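Vunholm memory-slot fault

The Vunholm memory-slot fault was a recurring failure in an automated computer disassembly cell run by the recycler Grurum at its Vunholm plant. It is a wonderful little case study in how a tiny error can stop a very capable machine! The fault was first logged on October 19, 2019, during a trial of 2000 desktop computers.

Background

The cell, named Dinu, used a single robot arm to pull memory modules out of opened desktop cases. A camera on the wrist found the slots, and the gripper then came straight down between the case walls, a tight space with cables on several sides.

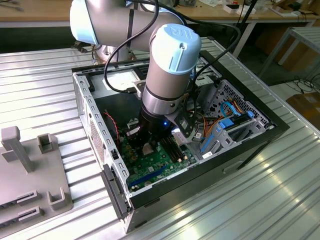
The fault

After 612 cases the arm began making protective stops just above the board. The camera bracket had slipped slightly, so every grip landed a little off to one side. The fingertips pressed on the slot latches, the force limit tripped and the arm froze. In all, 14 motherboards were cracked. No one was hurt, and the force limit did exactly what it was meant to do.

Fix

Engineers from Sinatlow, the integrator, added a locking pin to the bracket and a quick calibration check at the start of each shift. They also lowered the approach speed inside the case. The next 794 cases ran without a single stop, a lovely result for such a small part. The pin was made standard on all Dinu cells the following April.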